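Sikero table service project
Interim progress report to Butetti, second reporting period
Prepared by Zinash Adugna, with hardware sections by Milovan Petkov

1. Status

Work package 2 (two-arm handling of baked goods and tableware) is behind plan. The planned set of demonstrations for the period was 2,780. We completed 2,628 that pass our checks. The shortfall is the result of a gripper fault on the left arm, which stopped collection in September and is the main subject of this report. Work package 1 is closed. Work package 3 has not been affected, apart from the later start noted in section 6.

No one was hurt. The event has been recorded as a safety matter under the project agreement, as the arm moved with a load after a stop had been requested.

2. What happened

The task under collection was the transfer of one item from the serving tray to the plate. The left arm picks and the right arm steadies the plate or moves the cup clear. During a transfer the left gripper lost its position reading while closed on a bread roll. The controller treated the missing value as zero, took zero to mean fully open, and drove the fingers closed to correct it. The roll was crushed. The operator pressed the soft stop on the console.

The soft stop halted the right arm at once. The left arm carried on to the end of its current move, a further 12 cm towards the plate, before it held. The operator then used the hard stop, which cut power to both arms as intended. The left arm sagged under its own weight and the gripper came to rest on the plate. The plate cracked and was replaced.

The cell was left powered down until the wiring had been examined. Petkov took the first set of measurements the same afternoon.

3. Findings

There were two separate faults.

The first was electrical. The connector at the left wrist had worked partly out of its socket. The cable loop was too short for the wrist angle needed to reach the far side of the tray, and each such reach pulled on the connector. With the arm parked, the reading was steady. With the wrist rolled fully inward it dropped out more than 12 times in a short bench test.

The second was in software. The soft stop message is queued behind motion commands for the left arm, and sent directly for the right. This difference dates from the change of driver supplied by Hoxha at the end of work package 1. Our acceptance test pressed the soft stop with both arms idle or moving slowly, with a short queue, and so did not show the delay. The test was ours and it was not adequate.

The zero value for a missing reading is the default in the gripper library. It should have been changed when the grippers were fitted and was not.

4. Corrective work

The left cable has been rerouted with a longer loop outside the elbow and tied along the links. The right cable was in good order but has been given the same route, so that both arms can be inspected against one drawing. The wrist connectors on both arms now have a locking collar.

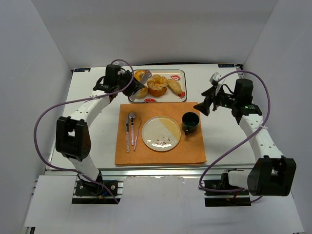

Figure 1. Two-arm cell with tray and place setting; purple cables routed outside each elbow.

The soft stop now bypasses the motion queue on both arms. A missing gripper reading is passed as a fault, and the fingers hold their last commanded force for two seconds before the arm is put into a slow lowering move. We considered releasing the item straight away and rejected this for the cup, which would be dropped from height.

The sag after a hard stop has not been solved. Brakes are not available for this size of joint. As an interim measure the height of the transfer path has been raised over the plate, and operators have been told to use the soft stop first unless a person is within reach of the arms. The written procedure has been changed to match and all operators have signed it. Medesura has been asked to quote for a counterbalance spring at the shoulder. We do not yet have a price or a delivery time.

5. Effect on the data

Every left-arm recording was checked again for dropped gripper readings. Short dropouts were found in recordings made well before the event, which means the connector had been failing for some time without any visible effect on the task. These recordings have been withdrawn and are not included in the figure in section 1. They are kept in a separate folder in case the raw joint data is of use to Butetti.

The placemat position was not changed during the repair. The arms were calibrated again after the cables were moved, and a small offset was found on the left wrist. Recordings made before and after the repair carry different calibration files and should not be merged without applying them.

6. Plan for the next period

Collection of the remaining demonstrations will come first, followed by the repeat of the acceptance test with a full motion queue. Work package 3 will start once that test has been passed. No further funds are requested for the connector or software work. If the counterbalance is approved, the cost will be put to Butetti as a separate item.

Open actions:
Repeat acceptance test, both arms, full queue (Adugna)
Weekly check of wrist connectors and cable ties (Petkov)
Counterbalance quotation (Medesura, awaited)
Written note from Hoxha on message priority in the driver (requested)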